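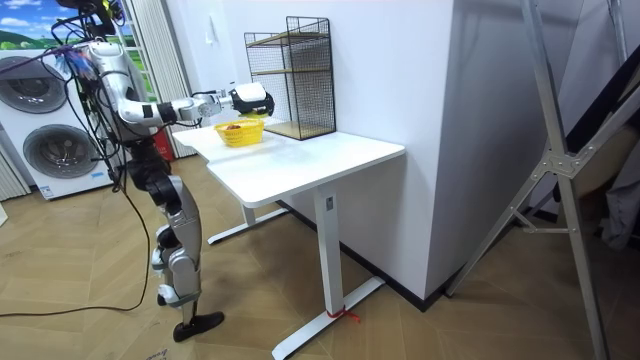

Kirsten Kvaran replied:

What are you running for the control loop? I had mine at 50 Hz and the wrist buzzed every time it slowed down over the table. Going to 200 fixed most of it.

**grullero_build** wrote:

Arms are at 200 already. The buzz I get is in the shoulder, and only with the arm stretched out. Fruit into the basket is the test task for now. Hand code is next on my list – grip force is one fixed number for everything.

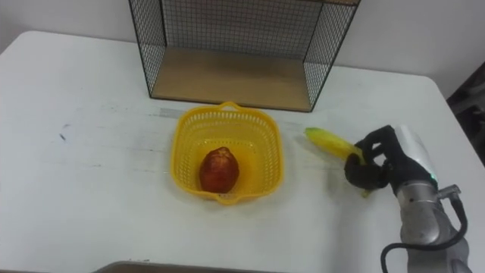 *Banana and basket, head camera view.*

**hellis48** wrote:

Fixed grip force is fine for a banana. I'd leave it alone and look at the shoulder first. Outstretched is the worst case for gravity load, and if your arm masses are off, the gains end up fighting it.

**Birthe Bergmann** wrote:

Disagree. A bad grip changes what the arm is carrying and where it sits, so you'd be tuning against a moving target. Sort the hand out, then the shoulder.

**hellis48** wrote:

A banana weighs next to nothing compared to that forearm. You won't see it in the shoulder torque.

**grullero_build** wrote:

I weighed the wrist and gripper parts last night. 480 grams over what I had in the model, mostly brackets and cable. So hellis has a point. I still want softer contact at the table, so both are getting done – the masses tonight, the hand when I get to it.

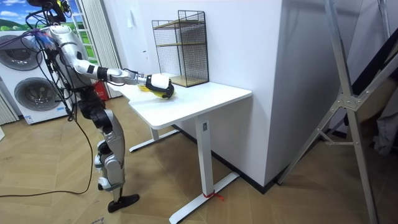

## Cable routing (split from above)

**Kirsten Kvaran** wrote:

Did you weigh it with the cable hanging free or tied along the arm? Mine pulled differently each way. I used Lykkegaard clips every 148 mm and left slack at the elbow.

**grullero_build** wrote:

Hanging free. I'll tie it down and weigh again before I change the file.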